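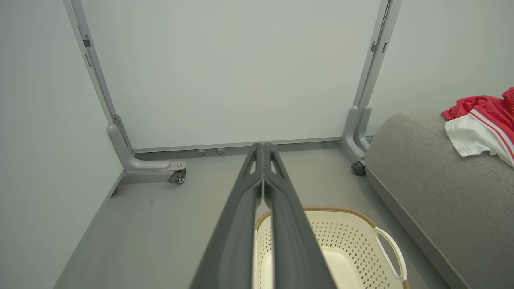 Kumlow House Laundry and Linen Team – staff list

Subject: Re: The collecting arm and our mornings
From: Elīna Baranauskienė
Date: June 25, 2020

Dear Sarmīte, dear everybody,

Thank you for writing to the whole list and not just to me, because I know from the tea room that you were asking for several people at once. I'm sorry it has taken me a few days. I wanted to stand with the arm through some proper mornings first, and I also wanted to talk to Mr Eglītis about the rota before I put anything in writing that I might have to take back again.

I'll put your questions first, since those are what people are waiting for, and then the ordinary housekeeping.

What the arm is for

It picks up clothes that have been left about in the lounges and puts them in a basket. That is the whole of the job it is being tried on. It doesn't sort, it doesn't read name labels, it doesn't check pockets and it doesn't go near a machine or the folding table. Stunier, who supply it, would like to talk to us about sorting one day, and I have told them they are welcome to talk, but I have agreed to nothing and neither has Mr Eglītis.

For those who haven't been down to see it yet, picture a pair of red shorts over the arm of the grey sofa and the cream basket on the floor beside it. You or I would scoop them up on the way past without breaking our stride. The arm takes its time, and I did find myself wanting to reach over and do it for the poor thing! Soft things in a heap are hard for it. Towels it manages nicely, shirts quite well, and anything with a silky lining can slide about between the fingers. If it hasn't got hold after two tries it leaves the item where it is and goes on to the next, so please do still have a look round a lounge before you call it finished.

I should say that I was no great enthusiast in December when this was first mentioned. I have been in laundries for over 20 years, and I remember the Marnetti presses coming in at my last place and how we were all promised an easier life. Some of it was easier. We also ended up doing more pressing than we ever had. So I do understand why you asked what you asked, and I'd rather you kept asking it.

What changes for us is mostly the bending. Sarmīte, you wrote about your back, and you are far from the only one. Picking up from low seats and floors is the part of the round that people mention to me most, and it is the part I would be happiest to see less of. What I don't want is for the time to be swallowed up by minding the arm, and at the moment some of it is. Somebody has to put the basket where it can reach, clear it when it is full and note down what was left behind. That is work, and I have asked for it to be written into the job sheets as work, with time against it.

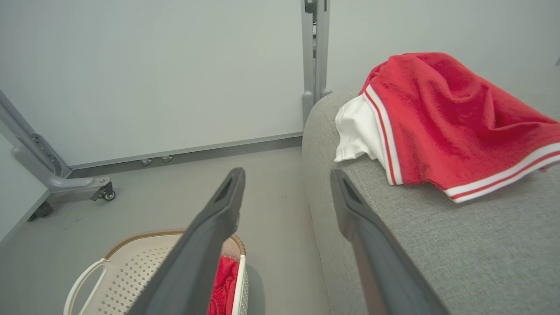

Shifts and hours

I have this from Mr Eglītis and he is content for me to pass it on. There are 4 of us on the early shift and there will still be 4 on the early shift when the trial ends. Nobody's contracted hours change during it. What happens after the trial has not been settled, and I can't make it sound more settled than it is, but he has promised that we will all sit down together before any decision is made and that your notes will be on the table when we do.

The one real change for now is that whoever has the lounge round starts 30 minutes later and spends the end of the shift on mending and lost property instead. I know the later start doesn't suit everyone with buses. If it doesn't suit you, tell me and we will swap people about as we always have.

The log sheet

It is on the clipboard by the linen cupboard. Write what it left, roughly where, and anything that got in its way. You needn't be polite about it. "Gave up on a dressing gown" is perfectly good. Please don't tidy the lounge beforehand to help it along, as kind as that is, or we shall end up with a lovely set of results and the same sore backs.

Baskets go back beside the sofa when you have emptied them, handle outwards if you can manage it.

Training

Stunier are sending someone to show us how to stop it, restart it and move it out of the way. I have asked for two sessions so that the late shift isn't left with my second-hand version. Until you have had yours, please leave the controls alone and fetch me or Sarmīte. The red stop button is the exception, and anyone may press that at any time for any reason, no explanation needed.

I think that is everything, though I expect I have forgotten something and will remember it on the bus home. Come and find me if you'd sooner not write to the list.

With warm wishes to all of you,
Elīna

-----Original message-----
From: Sarmīte Dambrauskienė
To: Kumlow House laundry staff list
Subject: The collecting arm and our mornings

Hello Elīna and all,

A few of us were talking and I said I would write. We don't mind the arm, and my back would be very glad of it if it works. But is it there to help with the lounge round or to do the round in place of one of us? And if it misses things, who gets the blame when a resident's shirt doesn't come back? Also is it going to be sorting as well, as somebody heard it was?

Sorry for so many questions at once.

Sarmīte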